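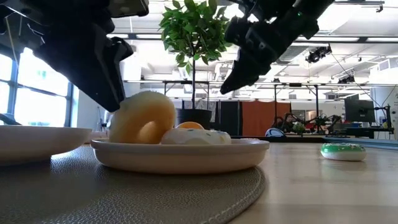 Station inspection record, two-arm tabletop cell
Site: Vastport, upper floor
Date: Sunday, May 18, 2025
Inspector: Iresha Thambiah
Procedure: Plendum bench rules, section 5

Result codes: P = pass, C = pass with comment, F = fail, N = not checked.

## A. Before power-on

- [x] **A1. Emergency stop reachable from the operator's seat.** P
- [x] **A2. Emergency stop tested on both arms.** C
 Both arms held position on the first press. The reset on the left arm needed a second attempt. Contact block to be inspected at the next service.
- [x] **A3. Arm mounting bolts at torque mark.** P
- [ ] **A4. Cable runs clear of joint travel.** F
 Tie missing at the second joint of the right arm. The cable can reach the elbow cover at full extension. Replaced during the visit, but the item stays F until it is rechecked under motion.
- [x] **A5. Ceiling camera brackets tight, secondary retention fitted.** P

## B. Work surface

- [x] **B1. Only task items within reach of the arms.** C
 Plates, placemat and toy donuts are task items. The potted plant behind the plate is not on the item list for this task. Either add it to the list or move it outside the reach envelope.
- [x] **B2. Ceramic items free of chips and cracks.** P
 Checked by hand, rim and underside. Chipped plates go in the bin, not back on the shelf.
- [x] **B3. Placemat lies flat and does not slide under side load.** P
- [x] **B4. Soft items free of loose threads.** C
 One seam opening on a spare. Removed from the set.

## C. Grippers

- [x] **C1. Fingers secure, no play at the base.** P
- [x] **C2. Grip force limit set to task value.** C
 Limit found at 52 percent on both sides. The task sheet gives no value for soft items – the operator had used the Briltadum default. Add the value to the sheet.
- [x] **C3. Status light agrees with controller state.** P
- [x] **C4. Speed near the table limited to 200 mm/s.** P
 Read from the controller, then confirmed with a timed move.
- [ ] **C5. Arm-to-arm clearance check enabled.** N
 The setting is locked behind the Haque administrator login, which was not available. Do not run both arms over the same plate until this is closed.

## D. People and surroundings

- [x] **D1. Seated staff outside the reach of both arms.** P
 The desk at the far end of the room is well clear. Keep chairs on that side.
- [x] **D2. Floor marking visible on all open sides.** C
 Worn on the walkway side. Repaint before November.
- [x] **D3. Curtains tied or hung clear of moving equipment.** P
- [x] **D4. Daylight does not upset the vision system.** C
 Detection was stable at the time of the check. Repeat in the late afternoon, when the sun is lower on the window side.

## Open actions

| Item | Action | Priority |
|---|---|---|
| A4 | Recheck cable under full motion | 1 |
| C5 | Obtain login, verify clearance setting | 1 |
| A2 | Inspect reset contact, left arm | 2 |
| C2 | Write force value into task sheet | 2 |
| B1 | Correct item list or move plant | 2 |
| D2 | Repaint floor marking | 2 |
| D4 | Repeat vision check, late afternoon | 2 |

Priority 1 items must be closed before two-arm operation. Single-arm work may continue on the left side only.

Signed: I. Thambiah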